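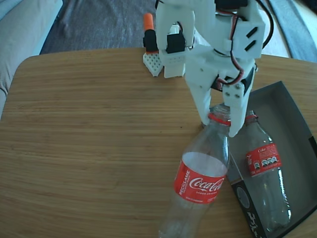

Leere Colaflasche aus klarem Plastik, liegend auf dem Tisch

Häufige Fragen zur Flaschensammlung - Hausgemeinschaft Lano

Stand: 27. Dezember 2025. Fragen, die hier fehlen, bitte an Savita Upadhyay (Zettel in den Briefkasten, 2. Stock links).

Was darf rein?
Leere Getränkeflaschen aus Plastik. Klar oder farbig, egal. Kein Glas, keine Milchkartons, keine Dosen.

Muss ich ausspülen?
Ja. Kurz mit kaltem Wasser, auskippen, fertig. Spülmittel nicht nötig.

Etikett ab oder dran?
Dran lassen! Ohne lesbares Etikett gibt der Automat kein Pfand. Flaschen aus dem Urlaub bringen hier meistens gar nichts, die nehmen wir trotzdem und geben sie in die Wertstoffe.

Zerdrücken?
Pfandflaschen nicht. Alles andere gerne, spart Platz.

Wie kommen die Flaschen in den Karton?
Längs und liegend. Stehend kippen sie beim Tragen um. Große zuerst, kleine in die Lücken. Deckel offen lassen, sonst schaut keiner rein und es landet wieder Altpapier drin.

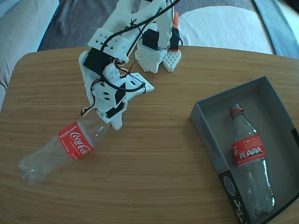 Eine Flasche liegt schon längs im grauen Karton, eine noch auf dem Tisch

Welcher Karton?
Irgendeiner, der stabil ist und in den eine Flasche der Länge nach reinpasst. Aufdruck egal. Bitte keine durchgeweichten aus dem Keller.

Was heißt "RECICLAME"?
Spanisch bzw. portugiesisch, so viel wie "recycle mich". Steht auf manchen Etiketten. Sagt nichts über deutsches Pfand aus.

Wohin mit vollen Kartons?
Kellerraum 11, rechts vom Eingang. Nicht in den Flur stellen - Fluchtweg.

Wer bringt das weg?
Pankaj Nautiyal, in Vertretung Nesma Belkadi. Wer ein Auto hat und mal mitfahren kann, bitte melden, wir sind immer knapp.

Was passiert mit dem Geld?
Geht in die Hofkasse. Letzte Abrechnung: 145 Euro, davon wurden im Mai die Pflanzkübel bezhalt. Belege bei Savita.

Kann ich mein Pfand auch behalten?
Klar. Dann die Flaschen bitte garnicht erst in den Keller stellen.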